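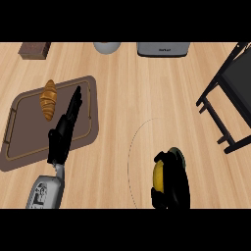
Two simulated arms in the breakfast exercise, with a croissant on the serving tray.

On 18 October 2022, a delegation from the Benavides Technical Institute visited the offices of Stumden to review Salico, the company's simulation service for two-arm manipulation. The delegation was received by Randa Hattar, who manages the service, and was given access to a workstation for the greater part of the visit.

Salico is offered by subscription. Clients select a set of household objects, place them in a rendered room, and run a control policy on a pair of arms before any hardware is purchased. The catalog currently holds 289 objects and is to be extended to 390 under the next release. Food items are well represented, which is of direct interest to the Institute's catering automation program.

The demonstration concerned a single tabletop with a tray, a croissant and other objects set out on light wood. Ms. Hattar explained that the layout is kept fixed while the contents of the working area are changed, so that a client can compare the behavior of a policy on one item with its behavior on another. Jairo Cáceres, who leads the Institute's laboratory, asked whether contact between the fingers and soft goods was modeled in detail. He was told that it is approximated. Pastry is treated as a rigid body in the standard package -- a limitation that Stumden states plainly in its product notes.
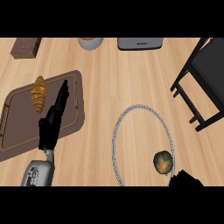 Members of the delegation were then invited to prepare layouts of their own. The editor was found to be clear and required little instruction, although the search function returned several objects under names that did not match the printed catalog. Replaying a run from an overhead view was considered especially useful for teaching. Mr. Cáceres noted that a second view from table height would help students judge the clearance between a gripper and the surface under it.

The subscription under review covers 10 seats and includes seven hours of support per term. A comparable quotation has been requested from Tesby, whose service the Institute examined in August. Stumden has agreed to provide a trial account for the laboratory, together with written answers to the questions on contact modeling. The delegation thanks Ms. Hattar and her colleagues for their time and for the access provided.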